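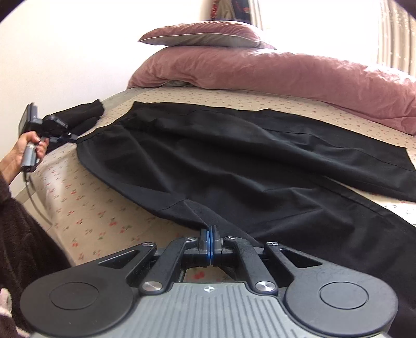

The Review Unit

The kit came from Plellgate in a gray case with foam cut to fit, and a card on top that said Welcome to Sota. I had agreed to write 16 paragraphs about it for a site that reviews things for the home. The site paid on the day the piece went up. I had rent due, so I wanted it up fast.

Sota was two grippers you held in your hands and a plan you paid for by the month. You did your own chores with them. You folded, steamed, put away. The grippers kept a record of how you did it, and the record went to Plellgate, and later on, when they were ready, a machine would come to your home and do the chores the way you did them. The machine was still a drawing on the website. The grippers were what you could get now.

"Try to work as you normally would," the guide said. I read that line at the kitchen table and then I read the rest of the guide, all the way to the page about charging.

I started with socks and was bad at socks. The pads on the fingers were blue and had a good bite to them, but a sock has two sides at the top and I kept picking up one. I moved on to towels. Towels were fine. By the end of the first evening I could do a towel in the time it took the kettle to boil, and I wrote that down for the review, under Ease of Use.

My sister was staying with me then. She had left the house in Chettiar and brought her clothes in trash bags, and she had the bedroom while I had the couch. The bed was the only flat place big enough to work on, so each day I had to ask her if I could use it. She always said yes. She sat on the floor by the door with her phone and her coffee and watched me fold.

"You don't fold like that," she said on the second day.

I said I was folding the way I normally would.

"You fold in half and then in half. You've never done a third in your life. That's Mom's."

I looked at the towel. It was in thirds. I had no idea when I had started doing it. Our mother folded in thirds for the closet in the old place, where the shelves were narrow, and my shelves were not narrow. I undid it and folded it in half and it looked wrong, and I let it go into the record that way.

The work clothes were the real test. My sister had been taken on at Gandell, the hotel out by the highway, and they wanted her in black from the waist down, pressed, every shift. She hated pressing. She asked if the kit could do that and I said I would find out, and that it would go in the review.

Steaming took one gripper and one plain hand. You pinched the cloth and lifted it a little and brought the steamer in with the other. The guide had half a page on this, mostly about keeping the hot plate away from the fingers of the gripper. It felt odd to have a hand on one side and a tool on the other. After a while the tool side felt like the better one. It never got tired of holding a pinch.

I wrote: "Grip is firm and does not slip on smooth cloth." I wrote: "Weight could be an issue after 50 minutes or so." I wrote that the case was nice. 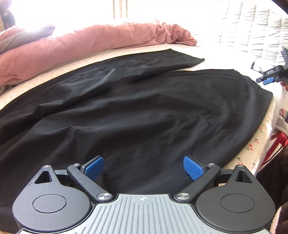 Plellgate had a support line, and I called it on the third day to ask what happened to a bad fold. I wanted to know if I could take one back. The voice on the line asked me what made it bad, and I tried to explain. I told him I was in the bedroom, that the black cloth was lying loose all over the bed, with the window bright behind it and a Union Jack cushion over on the right, and that I had the fingers open above it and could not decide where to begin. He said that was good. He said the machine needed to see people not know where to begin. I asked if that meant it would stop and stand there too, one day, in somebody's bedroom, and he said he would look into it and put me on hold. I waited through some piano music and then hung up and picked up the near corner.

My sister wanted a turn after that. I was not sure it was allowed. The plan was for one user, and the guide said a second person could blur the record. She said she was the one who would be wearing the things, and I gave her the grippers.

She was better at it than I was. She did not look at the fingers at all. She looked at the cloth. She brought one side over, ran the closed tip along the fold like a thumbnail, and then stopped and did something I had seen before, a small pat with the flat of the pads, two times, before she turned it.

"Now that's Mom's," I said.

"I know," she said.

We did the rest of the bag. Some of it did not need folding and some of it had been folded already. I held the steamer when she asked for it. Around four in the afternoon she said her wrists hurt and we put the grippers back in the foam, hers on the left and mine on the right, though they were both on loan and had to go back at the end of February.

That night I wrote most of the review at the kitchen table. Setup was easy. Charging was slow. The app logged each fold with a time and a length and a small green mark if it was clean, and I had 3 green marks from my first two days and a whole column of them from the afternoon. I did not say whose they were. I gave it four stars for Build and three for Value. Under Value I wrote that you were paying by the month to train something you did not own yet, and that some people would mind that and some would not. I read it over and took out "yet," and then put it back.

I still had two paragraphs to fill. I went into the bedroom for one last try by myself. My sister was on her first late shift. She had worn one set of blacks and left the other for me, and I folded it on the cherry sheet, in thirds, not hurrying.
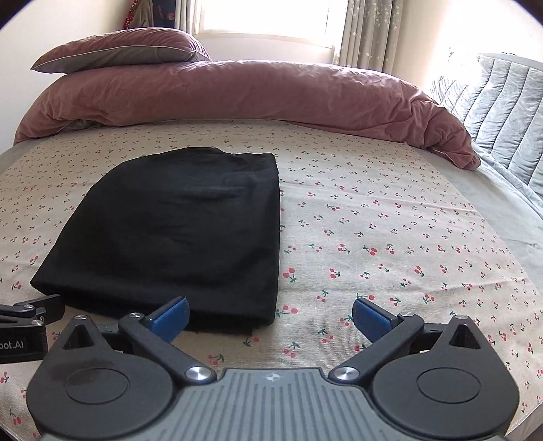

One of the comments on the site's preview page had already come in by morning. It said the writer had a Sota and had sent it back after a month, that the grippers were fine but the machine was never going to come, and that the money would be better spent on an iron and a good board. It also said that Plellgate had been slow with the refund. It had been liked by more people than had likely read the piece.

I asked the editor if I should answer it. She wrote back that I should leave comments alone and send her the last two paragraphs.

I wrote one on the case, which I had already covered, and how it fit under a bed. For the other I tried to say what using the thing was like. I wrote that you notice your own hands more with a tool in them. I wrote that my fold had turned out to be somebody else's. The editor cut the second part and asked whether the grippers came in a smaller size.

They did not. I called the support line to be sure, and I got a different voice, who looked up my account and said there seemed to be two users on it. I said yes. I waited for her to say the record was no good.

She said the system had marked us as one person for most of it. It only came apart in the steaming. She asked if I wanted her to split us, which would take a few days, or leave it how it was.

My sister was in the shower. Her shoes were by the door, and her work things were over the back of the chair with the crease still in them. I told the woman to leave it. Then I asked her about the smaller size, and she said they only made the one.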